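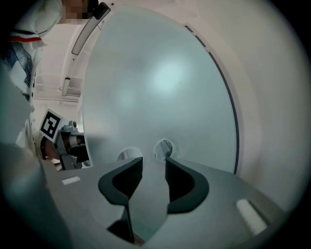 AUTOMATION / BENCH TESTS

Two Grippers, One Door Handle
A small test lab puts hand-held data grippers from Plosico and Bristov through the same chores and compares the recordings

By Keegan McKinnon

The hardware in a hand-held gripper is simple. Two fingers, a trigger, a wide-angle camera looking out past the fingertips. A person carries it around and does a task, and the recording is later used to teach an arm the same task. Most of the difference between one product and the next is in details that don't show up on a spec sheet: how far the pads give before they slip, how much of the view the body takes up, and whether the position track holds when the operator turns toward a blank wall.

Annelore Lammers runs comparison tests at Penusmont, a contract lab that evaluates tooling for integrators. Her current job is a side-by-side of two hand-held units for a client that plans to buy one of them in quantity. The client's robots will work in ordinary offices, so the tests are done in one, with glass partitions, blinds, ceiling lights and a wooden floor.

"A parts bin on a test bench is a solved problem," Lammers says. "Glass is not. You get reflections of the lights, you get the room behind, and then you get frosted panels where there is nothing for the tracker to hold on to."

The protocol has 14 tasks. Each is repeated 30 times per unit, by the same operators, with the order of the two units swapped halfway through. Tasks range from lifting a sheet of paper off a desk to approaching a door handle from the side. A run is scored on three things: whether the object was held, whether the track survived, and whether a reviewer can see the contact point in the video.

The last of these is where body shape matters. On both units the lens sits behind the fingers, so the housing occupies the bottom of the picture. A large housing costs pixels, but it also gives the learning software a fixed reference. Lammers prefers to keep it in view and mask it later in software. She doesn't accept a housing that hides the fingertips when they close, and an early Bristov finger was rejected on that point before scoring started.

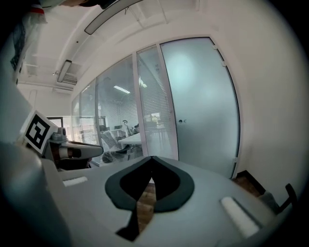 From the gripper's camera: the housing in the foreground, a square marker at left, and the glass partition beyond.

Square printed markers are the second topic of argument. They give the software a pattern of known size, and when one is in view the relative position of two devices can be checked against the main track. They also have to be mounted rigidly. In the first week a Bristov bracket flexed under its own weight during fast moves, and the resulting error looked like a tracking fault until the bracket was replaced with a stiffer one. Those runs were thrown out and repeated.

Wide lenses bring their own trouble. The corners go dark, straight walls bend, and calibration has to be redone whenever a lens is touched. Penusmont calibrates at the start of each session and again at the end. If the two results disagree by more than the set limit, the session is not used. McKinnon's rule for readers doing this at home scale – yes, I have one – is to tape over the focus ring and leave it alone.

For tracking, both units were run with the same software, a package called Szűcs that combines camera images with an inertial sensor. Using one package removes a variable, though Bristov has objected that its own tracker is tuned for its own lens. Lammers plans a second round with each vendor's software at default settings.

Early results favor neither unit across the board. The Plosico grips thin objects more reliably, and its trigger has less play. The Bristov is lighter, and operators held it level for longer. On tasks facing frosted glass, both lost track more often than on any other surface. Slowing the approach helped. So did starting each run with a view of a desk or window frame before turning to the door.

Operator technique remains the largest source of spread. New operators tend to close the fingers too early and then push, which produces video that looks fine and trains badly. Penusmont now has each operator record three practice runs per task, and a reviewer has to pass them before scored runs begin.

The remaining work is on pads. The lab has a softer compound on order for both units and will rerun the paper and handle tasks when it arrives. The client's decision is due in August.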